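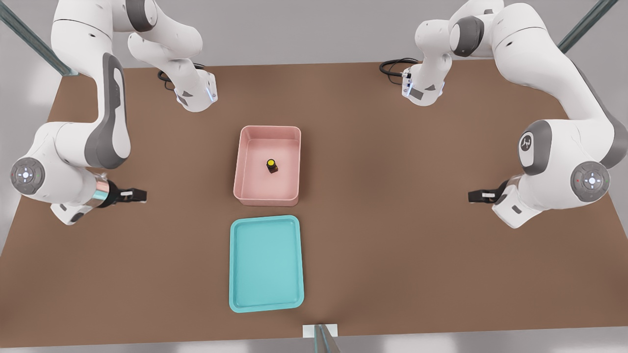

**Trakham tenants' group questions Surkodgate parking scheme**

31 Jan 2022

Residents of the Surkodgate estate in Trakham have asked the managing agent, Olleck, to hold back its new permit scheme until it can show why one is needed.

Olleck wrote to all 236 households in December to say that permits would "free up space for those who live here". The estate has 210 marked bays. The letter did not say how many of them are taken by outsiders on a normal evening, and a request for that figure has so far brought only a second copy of the letter.

Each permit would cost £41 a year. Visitors would pay on top, through an app that Olleck says is "simple to use". The tenants' group has yet to be shown it.

"We were told the new bin store would cut fly-tipping, and we were told the gate would stop through traffic," the group said. "The gate has been stuck open for months. We would like to see some numbers this time — and not after the money has been taken."

The group is not against permits as such. It wants a proper survey of the bays, the full terms of the parking contract and a vote of all households before any charge begins.

**Contact:** Surkodgate Tenants' Group, c/o the estate office, Trakham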